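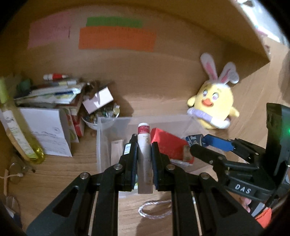 Does a fiber supplement before meals help you lose weight?

A little, for some people, for a while. It can make you feel full sooner, but it won't fix what you eat at 10 at night.

Posted by etelka_f, 05/05/2021
Asking again as a separate thread. I've been taking Druvano before lunch and dinner and I'm down 11 pounds. My sister says it's water. I say my jeans don't care what it is.

hidayah.y wrote:
Did you change anything else when you started? Everyone I know who buys this stuff also starts walking and quits soda the same week, then the powder gets the credit.

etelka_f wrote:
OK, I did cut back on bread. And I log my food now, usually 1,566 calories or close to it. But I logged last September too and quit in nine days from being hungry. This time I'm not hungry.

Sutrisno_L wrote:
"Close to" 1,566 is a funny number. Are you weighing the food or going by the app?

etelka_f wrote:
App. It picked the target for me.

Sutrisno_L wrote:
Then I wouldn't trust the log or the powder. Buy a kitchen scale. My "tablespoon" of peanut butter was nearly two. Plain psyllium from the grocery store is a lot cheaper too, if you want to keep going with the fiber.

jx_lifts wrote:
Disagree with the pile-on. If it gets her through the afternoon without the vending machine, it's doing something. I used Kindard for four months and kept most of the weight off.

hidayah.y wrote:
Most of it?

jx_lifts wrote:
75 percent, if you must know. I stopped going to the gym in between, so blame that.

hidayah.y wrote:
That's my point, though. There's always something else going on.

Intan H. wrote:
Whatever you pick, drink a full glass of water with it and ask your pharmacist if you take any pills. I took mine too close to my thyroid tablet and got told off for it. Also it bloated me terribly, so I went back to beans and oatmeal.

etelka_f wrote:
Fine. Scale ordered. I'm finishing the tub first, I paid for it.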